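Chapter 7
When the Arm Doesn't Stop

I want to start this chapter with the worst afternoon I had at Parkus, and I'm going to tell it slowly, since most of what you need to know about safe stopping is tucked inside it somewhere.

We had a two-armed machine doing pick-and-place work on the floor. Easy stuff! Fruit into baskets, dishes out of cabinets, the kind of job you give a robot when you want to find out whether its wiring is any good. The controller came from Closten and the grippers from Granden, and each had passed its own checks without a hiccup. I'd signed the sheet myself (remember that, it comes back in section 7.3).

At twenty past three the right arm was reaching down when I pressed the stop button. The left arm froze. The right arm kept going. It kept going for 2 seconds, and if you think 2 seconds is short, please stand next to a moving metal arm and count them out loud. It hit the floor, pushed, and then the fault light came on with code 1637, "joint limit exceeded," a perfectly true message that told me nothing I wanted to know.

My first guess was software. My second guess was also software. I spent two days reading logs before I did what I should have done in the first five minutes, and looked at the cables. They loop out at the wrist and again lower down, and every one of those loops bends a little each time the arm moves.

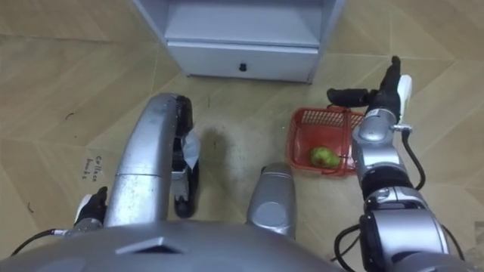

Yao wrote in the margin of my draft that I was being too easy on myself here, and that a worn cable should never be able to turn a stop into a maybe. If losing a wire means losing the stop, the design was wrong on the day it was installed, and the cable only let you know.

I grumbled, and then I rewrote half the chapter. The stop signal to the right arm was sent as a voltage switched on. Break the wire and the signal can't arrive, so the arm carries on as if all is well. Turn it around, so that the arm may move only while the voltage is there, and a broken wire stops it by itself. You'll see this called fail-safe wiring, and we'll draw both circuits in section 7.1.

The cable did matter, of course. The maker rated it for 3000 hours of bending, and our log had us well past that. We now inspect every 500 hours, by hand, with the power locked off and the arm resting on a support.

Before you read on, find a machine you're allowed to look at and trace its stop circuit from the button to the motor. Write down each place where one loose wire would leave it running. Bring the list with you to section 7.1.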